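The dishwasher test, and why it is still hard

A dishwasher holds still, has one door and two racks, and is loaded the same way most nights. On paper it is a good first job for a household machine. In the test kitchen at Bromville, where Prollia has been running a single-arm robot since October, it is the job that takes up most of the logbook.

The trial is simple to state. The arm gets 64 items from a sink and counter and has to place each one in a rack, upright or tilted as the rack requires, without a person stepping in. Plates are close to solved. Mugs are good when the handle faces out. Glassware and thin utensils account for most of the stops, and a stop costs 3 minutes on average, including the reset.

Grip strength is rarely the limit. The arm can hold a cast pan and it can hold a wine glass. What it lacks, often at the moment of contact, is usable sight. A camera mounted at the wrist gives the closest view of the work, and the closest view is also the easiest one to lose. Haze, low contrast and heavy video compression all remove edges, and the grasp planner needs edges.

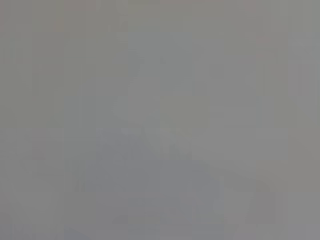
A wrist-camera view in gray haze. The darker blue-gray mass low in the picture may be the gripper or arm itself, or a large object ahead.

A person given the same view would reach out and feel for the rim. Prollia's arm has force sensing in its fingers and can do a version of this, but slowly. In touch-only mode it placed 20 items in the time a sighted run needed for 40 -- and the planner will not enter that mode with glass.

Shop floors have it easier. At the Rowlands packing plant in Britstead, a similar arm moves cartons between two fixed stations under constant light. Parts arrive in known positions, and when the view degrades the line halts and an operator wipes the lens. A kitchen offers none of that. Steam, grease and a low evening sun come with the room.

Prollia's next revision adds a second camera above the counter and a lower compression setting on the wrist feed. Both raise the cost of the unit. The company has not set a price or a date for home use, and the glassware trials are scheduled to run again once the new mount is fitted.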